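One Basket, One Counter, and a Very Happy Me

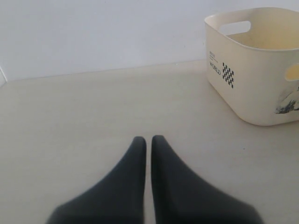 5 min read

I have cleared the counter! The whole long beige stretch of it against the back wall, the one that has been a landing strip for mail and half-used tape rolls and jars with no lids since we moved to Gurnau. I keep walking past it on purpose. This morning I carried my coffee in there just to stand next to it.

If you've been reading for a while you know that counter has beaten me before. In January I wrote a long, slightly smug post about how I was going to "zone" it, with a zone for paper and a zone for chargers and a zone for things that needed fixing. The fixing zone ate the other two inside of a week. I never did fix the lamp.

So this time I went the other way and decided that one thing gets to live there. One! And the thing is the cream plastic basket, up in the corner against the wall, because I love it and it's the right color and I already owned it (it used to be in the hall closet holding scarves).

How it went, for anyone who wants to try the same thing. I took everything off. Everything, including the stuff I was sure was staying, and put it all on an old sheet on the floor in the next room. This was the best decision of the day by a mile. When things are on the counter they look like they belong on the counter. When they're on a sheet on the floor they look like a yard sale, and you get a lot more ruthless. I found 23 pens. I tested every one on the back of an envelope and kept the good ones, and I'm not going to say how few that was.

Then I wiped it down. Dish soap and warm water first, then plain water, then a dry towel. I had forgotten how pale that surface is. It's a creamy sort of gray with the faintest mottling in it, and I'd been thinking of it as a dingy tan for years, poor thing. There was a sticky ring from a honey jar that needed a wet cloth laid over it for as long as it took me to eat a sandwich, and after that it came right up. The crack along the wall got an old toothbrush. Do the crack! It's where all the crumbs go to retire.

Picking what went in the basket was harder than I thought it would be. My friend Benedicta Dogbe has a rule that a basket should hold only what you've reached for in the last few days, and I tried to stick to it, I really did. What made the cut: scissors, the one good tape, the notebook I write grocery lists in, stamps, the little flashlight, and the keys to Severino's place, because we water his tomatoes when he's in Drerkmont. The measuring tape went in, came out, and went in again.

Everything else got a home somewhere behind a door. The chargers are in a shoebox in the hall closet where the scarves were (the scarves are on hooks now, and that's a whole separate post). Mail goes straight to the desk. I have walked mail to the desk every day so far and I feel like an athlete.

A few things I've noticed since. The room is brighter. I'm sure there's some reason to do with white wall and light counter bouncing the light around, but it surprised me how much of the gloom was just clutter. Also, Obed put a screwdriver down there the other night, looked at it for a second, picked it back up and took it to the garage. I didn't say a word! I think an empty surface does some of the nagging for you.

And plastic is great for this, by the way. I know the woven ones are prettier. I had two of them and they shed little bits everywhere and you can't rinse them out. With this one I can take it to the sink, give it a scrub and have it back in its corner before the kettle's done.

People at work asked if I'm going to hang something on that wall now that you can see it. Selorm thinks a row of small prints. I'm leaning toward leaving it plain and white through the winter – I've only just gotten it back and I'd like to look at nothing for a bit. Maybe a plant at the far end. Maybe. A small one.

Next up is the drawer under the kettle, which currently opens three inches and then stops. Wish me luck with that, and if anyone knows how to get a whisk out of a jammed drawer from the outside, please tell me.

Posted Oct 3, 2024

317 shares | 3 comments

Severino Campos
The tomatoes looked terrific when I got back, so keep my keys wherever you like. For the drawer, slide a long butter knife in flat and push the whisk down while you pull. Worked on mine.

Yaw Nyarko
Did the sheet on the floor thing last night with my bathroom shelf. Four bottles of the same sunscreen, all open. Shelf looks fantastic now though! What do you do about the stuff that's left on the sheet at the end that isn't trash but isn't anything else either? Mine is still on the floor.

Benedicta Dogbe
The measuring tape does not pass the rule and you know it. Love the plain wall, leave it alone.

Contact | About | Archive
© 2024 All posts and photos by the author
Back to top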